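Fliltden Colis 126 Worktop Coating
Data sheet revised 05/07/2019

Colis 126 is a two-part, water-based coating for benches, shelves and packing tables. It dries to a matt white finish and can be applied over primed timber, sealed board or old paint in sound condition. Order code 518.
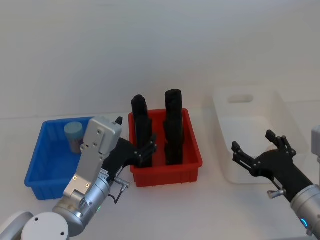 **Can it be applied over bare timber?**
Bare timber must be primed first with Cai base coat and left overnight.

## Mixing and use

Stir part A, add all of part B and mix slowly until the colour is even. Do not thin. Apply 2 coats by short-pile roller, the second at right angles to the first. Mixed coating must be used within 20 minutes. Wash tools in cold water before the coating sets.

Keep the room aired. Do not apply to damp surfaces or next to a working heater.
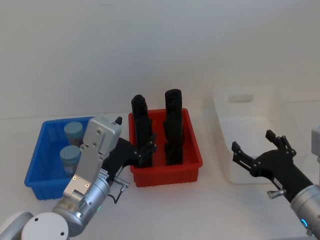
*White work surface with blue and red plastic bins.*

## Care

Wipe with a soft cloth and mild soap. Scouring pads will polish the matt finish and leave shiny marks. Strong solvents soften the film.

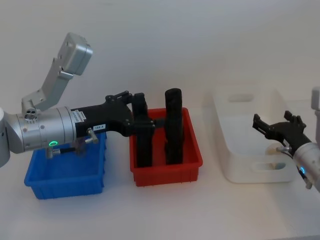
Colis 126 is supplied in white only from the Drodville works; the grey shade was withdrawn in April. Touch-up packs contain both parts and a small brush. Where several benches are coated from different batches, label each one with its batch number. A short printed tag, such as the white one marked "109-8", is enough. Keep labels off the coated face until it has fully hardened.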